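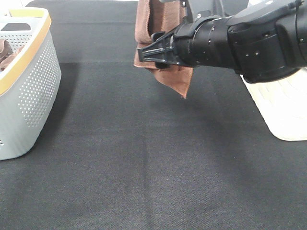

Fig. 6. Serviette tenue par la pince, entre le panier et le tapis clair.

4.2 Exercice de la serviette : mise en place et premier essai

Cette section s'adresse aux équipes du club de robotique de Miltbridge qui ont terminé l'étalonnage du bras (section 4.1). Comptez 27 minutes par équipe.

1. Tendez le revêtement gris sur la table. Lissez les plis à la main.

2. Posez le panier à gauche et le tapis clair à droite, sous le bras.

3. Placez les serviettes dans le panier, sans les plier.

4. Mettez le bras sous tension et chargez le programme Zusanmont 37. Attendez le voyant fixe.

5. Amenez la pince ouverte au-dessus du panier, puis descendez lentement. Fermez les doigts sur une seule épaisseur de tissu si possible.

6. Remontez jusqu'à ce que le coin le plus bas du tissu passe au-dessus du bord du panier. Déplacez ensuite le bras vers la droite.

7. Ouvrez la pince au-dessus du tapis et notez le résultat dans le cahier d'équipe.

Remarque : si le bras s'arrête avec le code 406, ouvrez la pince, revenez en position de départ et reprenez à l'étape 5.

ATTENTION : gardez les mains hors de la zone de travail dès l'étape 4. Un élève reste près de l'arrêt d'urgence pendant tout l'essai.

Pour modifier la force de serrage, adressez-vous à Trinidad Lorente ou à Danang Ong.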